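The translator of "Lulari" on patience, old dictionaries and books that do not hurry

The translator of "Lulari" does not like to be called the voice of the novel. When I used this expression in my first question, she put down her pencil and corrected me politely.

"The voice was there before me," she said. "I only had to find which English it wanted. For the first hundred pages I was finding the wrong one."

"Lulari" came out in English in June from Altska, a small press which publishes mostly fiction from languages that the big houses do not read. It tells the story of a schoolmistress who arrives in a salt-making town in 1851 and is given a house where the previous teacher's letters are still in the drawers. She reads them, first from boredom, later with a kind of hunger, and then she begins to answer them. The book has very little plot in the usual sense. There is a flood, a wedding which does not take place, and a long winter.

I asked if she was afraid that readers would find it slow.

"It is slow," she said. "I told the press in my first report that it is slow, and that they should buy it for this reason. There is a chapter where the schoolmistress waits for a cart. It is eleven pages in the original. An early reader asked me if I could make it shorter. But if the cart comes quickly, then the letter she receives from it is only a letter."

She worked on the translation for two years, most of it in the mornings, before her teaching. The most difficult part, she told me, was the letters of the dead teacher. In the original they are written in an old-fashioned language, full of the formulas of the time, and many readers there still remember such phrases from their grandparents. English readers have no such grandmother in common.

"My first solution was to make him sound like an English clergyman. I was quite proud of it. I read it aloud to my students and they laughed in places where he is in despair. So I threw it out and began again, with short words. He is now a little stiff, but you believe that he is cold and that he has no money."

For the vocabulary of salt-making she used a trade dictionary which she bought from a second-hand shop, and when this was not enough she wrote to the author. The answers were generous but not always helpful. For one tool, the author replied that she had made up the word, because she liked how it sounded beside the word for rain.

"I was angry for one evening," the translator said. "Then I also made up a word. It is on the page where they open the pans in spring. So far no critic has complained."

The critics have been kind in general, but not all of them. One review in the magazine Nidero praised the letters and called the last part "a door left open in bad weather," and she is still not sure if it was a compliment. Another reviewer regretted that the schoolmistress never leaves the town. The translator shook her head at this one.

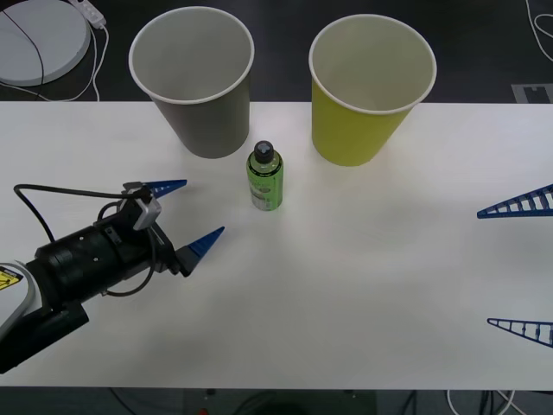 Page last changed: June, 4:15 p.m.

"He wanted a different book," she said. "It is allowed to want a different book, but then one should write about that one somewhere else."

The first printing was 2000 copies, and Altska has told her that there will be a second. She said this quickly, looking at the window, and went back to the subject of commas. The author uses very few of them. In English, she kept them out of the schoolmistress's thoughts and let them return in the conversations, so that the reader feels her becoming more careful when other people are in the room.

Her next project is called "Jardine," a much shorter novel about 2 sisters who inherit an orchard and cannot agree on who should sell it. It is told completely in dialogue, and she is enjoying the change.

"Nobody waits for a cart," she said. "They interrupt each other from the first line. I have to read everything standing up, otherwise I lose the speed."

Before I left, I asked which sentence in "Lulari" she would still like to change. She answered at once. It is the second sentence of the last chapter, where the schoolmistress looks at her own handwriting and finds it has become like his. In English the word "like" comes twice - she tried for weeks to remove one of them.

"I have a better version now," she said. "I have already sent it to the press for the second printing."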